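Storage tubs and trays - Parkotville hall store

Gallery by Ezekiel Yazzie
12 Dec 2023

The store behind the hall was emptied in August and the shelves were put back in a different order. This page covers the plastic tubs, trays and lids, which used to be kept in three places and now share the long wall. Captions are short. The shelf numbers are the new ones, so please ignore the old list pinned inside the door.

Most of the plastic came from Drustness when their shop closed, and a few pieces are older than that. Everything was washed in the yard before it went back. The lids took longest, as the clips hold grit and have to be opened one at a time. 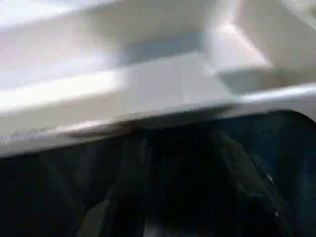 Moulded plastic is easy to wipe on the flat and slow everywhere else. A cloth over the top of a ridge does nothing for the channel next to it, so we used a washing-up brush along the grooves and then a dry cloth. White and pale grey pieces show every mark. There is a brownish streak on the lip in the picture, which may only be a reflection, but real marks are worth a second go with bicarbonate of soda before the piece is put away. Rims need doing on both sides - the underside is the part your fingers go round when you lift.

Shelf 100
Deep tubs, stacked no more than four high. Table linen and the spare curtains are in these. The labels face outwards and should stay that way.

Shelf 109
Shallow trays for cutlery and serving spoons. The Grumen trays nest inside each other, the Fiore ones do not, so keep them in separate piles.

Shelf 119
Lids only. Large ones at the back, small ones in front, all stood on edge like records. If a lid has lost a clip, put it on the bench and it will be matched up or thrown out.

Shelf 142
Odd pieces with no partner. Take anything you can use at home, but write it in the book first. Whatever is left at the end of the winter goes to the tip.

Borrowing is the same as before. Sign the sheet, bring things back clean and dry, and put them on the shelf they came from. A tub that goes away damp smells for weeks - leave it upside down on the draining rack overnight if you are in any doubt.

Corrections to the shelf list can be left for Ezekiel in the hall office.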